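New tables and a proper backdrop for the Bandel room

If you've walked past the Bandel room since May and wondered why the door was always propped open with a paint can, I can finally tell you. We've been redoing it! I say "we" very loosely, because my part was mostly holding the other end of things and going out for sandwiches, but I was there for nearly all of it, so I get to write the news item.

For anyone new, the Bandel room is the long one past the stairwell, the one that used to have the brown carpet. It gets booked for all sorts of tabletop work – product shots, small repairs, the sorting days, and whatever Devendra Tripathi has going that month. The old tables were three different heights. You'd push two of them together and there would be a step in the middle, and sooner or later something would roll down it and under the radiator. I lost a very good pencil that way.

So the tables went first. Devendra measured the room (twice, after the first set of numbers got left on a napkin) and worked out that we had space for a single run along the back wall if the tall cupboard moved out into the hall. The cupboard is now in the hall. Yes, I know it sticks out a little. Please keep left if you're carrying a tray.

The new surface is plain white and matte, and I'm a big fan. Shiny tops were the main complaint in the Kulen room next door, where you spend half your morning shifting lamps to get rid of the glare. The total for the tables and delivery was $1210, and the fabric and the rail came to another $157, both out of the furnishings budget we'd been sitting on since the move.

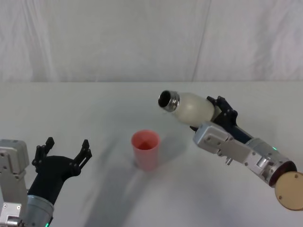 Room and Workshop Team

The pale fabric hanging behind the table was Mỹ Nông's idea. Before that we had the bare wall, with its two light switches and the patch where a clock used to be, and people kept taping up sheets of paper to hide it. Mỹ found the cloth, hemmed it at home over a couple of evenings and put the rail up with me passing her the screws. It still has creases in it, and there's a faint line running down right of center that might be a fold or might be a seam – I've had two different opinions on that and I'm staying out of it. We've got a steamer on loan and will have a go at it before the next big booking. If you like the soft, wavy look, speak up now, because Mỹ sort of does too.

A few practical things while I have your attention. The room can be booked from 8:30 in the morning, same sheet as before, in slots of 30 minutes. It holds 12 people comfortably if nobody brings a bike. Please don't tape anything to the white top, and please, please don't cut on it. There are green mats in the drawer by the door for that, plus a couple of bigger ones from the Mai room that we seem to have adopted. Coffee is fine on the side shelf. Markers need to go back in the tin, with their lids on.

The fabric slides along the rail, so if you need the light switches, just ease it over from the left. Don't tug it from the bottom! The hooks are small and they do pop off, and then you need the stepladder, and the stepladder is usually in Gukby.

Still on the list: a second shelf, something better than the paint can for the door, and a decision on the blinds. Devendra wants dark ones. Mỹ wants none at all and says the soft shadows you get in there are lovely as they are. I've looked at both sets of samples so many times that I can't tell them apart anymore, so if you use the room regularly and have a preference, write it on the sheet by the door. The samples are clipped to it, along with a pen on a string.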